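From: Gianni Morelli
To: Laing supporters list
Subject: Re: Wednesday at Nurno - did we deserve more?

On Wednesday night Pat wrote:

> I thought we were the better side for an hour and I can't see how
> anyone came away happy with a 1-1. Nurno had one shot on target
> and scored from it. We had the ball in their half most of the first
> half and did nothing with it. Why we took off the only winger who
> was getting past his man is beyond me. Also, does anyone know
> what's happening with the coach for the Unia game? The last
> email said a time but no pickup place.
>
> Pat

Pat, I was behind the goal at the far end so I saw the second half better than the first. I agree with you about the chances and I don't agree about the substitution.

The winger had been limping since just before the break. You could see him going over to the bench twice to have his ankle looked at. After the restart he stopped tracking back, and their right back had two free runs in the five minutes before the change. I would have taken him off at halftime. What I didn't like was who came on. If you put a third central midfielder on when you are a goal up away from home, you are telling the other team to come at you, and they did. The equalizer came in the 81st minute from a corner we gave away cheaply. Two of ours went for the same ball, it dropped behind them, and their center half had time to pick his spot.

On the first half, we had plenty of the ball but most of it was across the back. The goal came from the one time we played it early into the channel. I would like to see more of that against Unia, who push their full backs very high. They lost at home to Loltov last month to two goals that came exactly that way.

I thought the keeper did well. He came for crosses, which he wasn't doing in November, and he talked to his back four all night. The save from the free kick was better than it looked from the main stand. It took a bounce right in front of him.

The point leaves us on 17 and still fifth. Loltov are three ahead of us with a game in hand, so I don't expect to catch them, but fourth is open if we get something from the next two. I know a few people on here want to change the manager. I don't see who would come in at this stage of the season, and the squad is thin whoever picks it. We had one outfield player under the age of twenty on the bench and two who haven't started since the opening month.

Attendance was given as just over 500, which seems right. Our end was fuller than I expected for a midweek night with the road works. The food hut ran out of everything hot before the break, so eat first if you are going there for the cup game.

About the coach to Unia: it leaves at 8 in the morning from the car park behind the Laing ground, by the turnstiles and not at the front gate. Pay on the coach, same price as last time. There were still seats when I asked after the match. If you want one, reply to me directly and please don't reply to the whole list. We will stop once on the way up. Going home we leave half an hour after the final whistle, and the driver won't wait longer than that - he has his hours to think of.

One other thing for those who come to the work mornings. We are carrying on with the back row of the covered stand next weekend, starting at the same time as usual. Bring gloves, and any hand tools you don't mind lending. Put your name on them, as we ended up with three spare hammers last time and no one has claimed them.
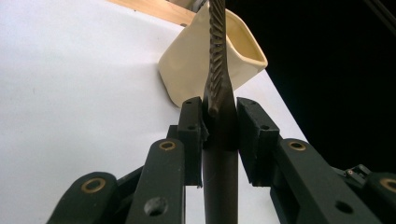 Dark handle, twisted shaft.

Back to the football. Pat, you asked before the game whether the away shirt would be on sale again. The club shop says yes, but only in the two largest sizes until the next order comes in. They are taking names at the counter and don't want money up front.

If anyone kept a team sheet from Wednesday, I'm missing that one and would be glad of a spare. Mine got soaked.

Gianni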